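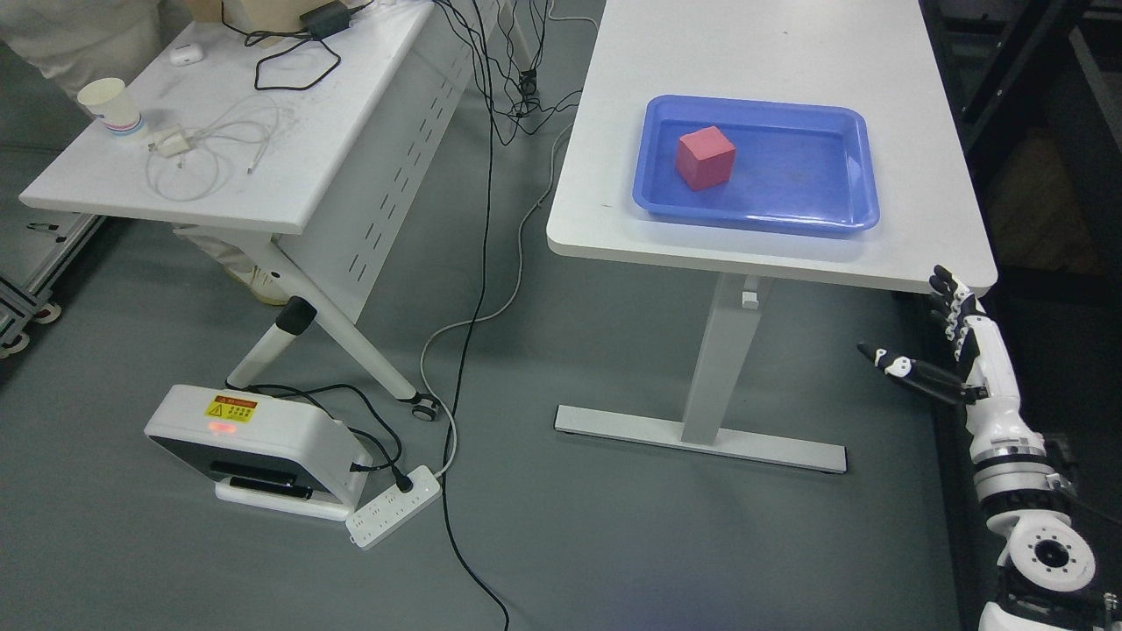
Our project was about teaching a robot to pick up and move a small object by having a person drive the arm from a distance, and then using the recordings as training material. The brief from our supervisor, Ximena Barrera, was to keep the task as simple as we could and spend our effort on the quality of the demonstrations. We settled on one object and one container. The object is a pinkish-red cube and the container is a shallow blue tray with a raised rim, which sits on a plain white table. The cube starts at a different place and angle each time. With the cube near the left end and turned so a corner points forward, the operator has to reach across from the right and decide which pair of faces to close the fingers on. Starts like that one caused most of the arguments in our group, and they are covered in the section on operator habits.

The task

One demonstration goes as follows. The arm begins with the hand empty and beside the table. The operator brings the hand over the tray, lowers it, closes the thumb and fingers on the cube, lifts it clear of the rim, carries it to the other end of the tray and lets go. The hand then goes back to where it started. Recording stops when the arm is still. We threw out any demonstration in which the cube left the tray or the operator had to put the cube back by hand.

We first thought of using a flat two-finger gripper, which would have been easier. The lab wanted results for the humanoid hand, so we kept to that. Its thumb is the difficult part. If it comes in too low it touches the tray before it touches the cube, and the whole hand is pushed off line.

How we controlled the arm

We tried two ways of showing the task. In the first, one person held the forearm and moved it through the motion while a second person opened and closed the hand from the keyboard. This was quick to learn, but the person holding the arm was in the camera view for most of the recording. The two people also had to agree on when to close the hand, and the timing varied a lot.

In the second, the operator wore a tracking glove and the arm copied the position of the wrist. Blagoje Omerović wrote the program that connects the two, which we called Rulow. It passes on the wrist position, scales it down so that a large movement of the operator makes a smaller movement of the arm, and stops the arm if the glove signal drops out. The scaling helped more than anything else we changed. Without it, small shakes in the operator's wrist were enough to knock the cube over.

We used the glove for all the demonstrations that counted. Hand guiding was kept for checking reach and for showing new operators what path the arm should take.

Sessions

There were 3 operators: Dayana Valdovinos, Itzel Alvarado and Blagoje. We kept 90 demonstrations after discarding the bad ones. In 17 of those the operator missed the first grasp and tried again. We left these in on purpose. Ximena's view was that a policy trained only on clean grasps would have no idea what to do after a miss, and our own tests seemed to support this, though we did not have time to train a version without them and compare properly.

The tray gave us trouble. Its surface is glossy, and reflections on the bottom changed as people moved around the lab. We closed the blinds from the Tuesday session onwards. Demonstrations from before then are marked separately in the data.

Operator habits

Dayana always squared the hand up to the cube before lowering it. Itzel lowered first and turned the wrist near the end. Both methods worked, but mixed together they confused the trained policy, which sometimes began one and finished with the other and hovered over the cube. We agreed on squaring up first and recorded Itzel's demonstrations again. For cubes set corner forward we also agreed to take the pair of faces that needed the smaller turn of the wrist.

What we would change

The start position of the cube was chosen by whoever was nearest, and the left end of the tray is over-represented as a result. A printed list of positions would have solved this. We would also write down the grasping rules before the first session. The Rulow logs need a clearer marker for the moment the hand closes, which we had to find by eye when cutting the recordings. Itzel has started on this and the work will carry on in June.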